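Notes, Tuesday slot. Looking after the paint cell

Don't read this out word for word. 13 min max, leave time for Uwe's bit on spares.

OPEN
Thank Fiona Munro for the slot. Say who I am, say it's the Dirnska cell, the one on the white bench. One arm, one gripper, paint jars. Most of the room has walked past it, hardly anyone has opened it up. Today = how we keep it going. No theory, no control talk, Grindberg folks did that this morning.

WHAT IT DOES ALL DAY
Picks up jars, sets them down, some days lids too. Small jars, screw lids, two sizes. Sounds easy. Paint gets everywhere. Acrylic dries on the lid ridges, then on the finger pads, then the grip changes and the log fills up with slips. Slow down here, this is the main point of the talk. If they only remember one thing it's PADS.

PADS
Rubbery strip on the inside of each finger. Wears from the tip up, we nearly always touch lids with the last bit of finger.
Check every 500 picks. Used to be 1,000, way too long, we were chasing slips for most of August and blaming the program. (Uwe will say he told us. He did.)
What to look for: shiny patches, grit, color at the tip. Bend it back a little with a fingernail. If it lifts at the edge, swap it.
Cleaning: damp cloth first, then a soft toothbrush along the texture. NO solvent. Tzanetos people used solvent on theirs and the strip went gummy overnight. Let it air dry, don't blast it with the air line, that just pushes grit under the edge.

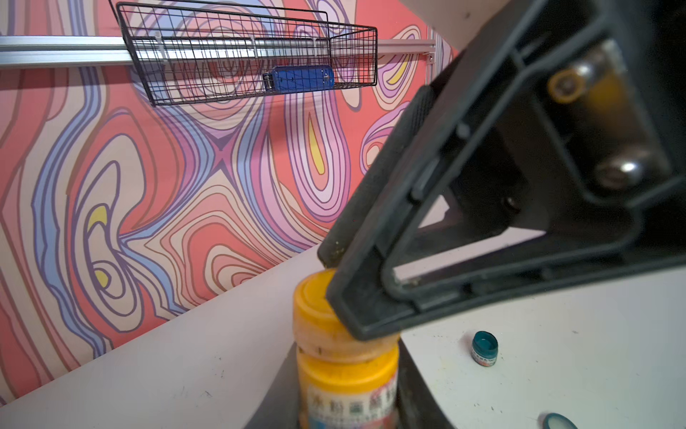
Finger tip on the yellow jar lid. Note the yellow residue and dirt on the pad, dried drips below the lid.

Leave this up while talking. Ask the room, would you clean that pad or swap it? Give them a few seconds. My answer: clean, rerun the test picks, then decide. Dirt by itself isn't wear.
Also jars. Wipe the jar too!! Cleaning the finger and then putting it straight back on a crusty lid is a waste of a morning.

FASTENERS
Housing is open at the sides so you can get a good look at the works without taking anything off. Flashlight, look through the gaps. Then hex key, by hand, just a nip. Don't lean on it.
Paint pen stripe across each fastener head after tightening, if the stripe doesnt line up next time, it moved. Write down which one. We had the same one walk loose three weeks running at Nastmont, cure was a drop of medium threadlocker and a new screw.
Power off first. Say this twice. Arm parked, air off, key in your pocket.

THE BENCH
White top is good, you see drips right away. Bad side is it picks up scuffs and after a while you stop seeing what's new. Wipe at end of shift, plain water, plastic scraper for dried stuff. No metal blades.
Loose lids go back on jars or in the bin before a run. Arm bumped one last month and everything after that was off by a lid's width, took us ages to work out why.
Small stuff we need to hand goes in the wire basket on the rail. Keep it light, and check the hook clips when you do the bench.

AFTER ANY PAD SWAP
Re-zero the fingers. New pad is thicker, so closed isn't closed anymore.
9 test picks, capped jar, full then half then empty, three of each. Any slip, stop and look at the seating of the pad befoer you touch the force setting. People always go for the force setting. More force = dented lids and a pad that's dead by Friday.
Log it: pick count, which finger, initials.

IF TIME
Camera window, dry lens cloth, same day as the pads. Cable at the wrist, look for rubbing where it bends.
Skip if past the 13.

HAND OVER
Uwe Frerichs on spares and what's on order. Checklist is one page, copies by the door. Questions after Uwe, not before, or we'll never get to lunch.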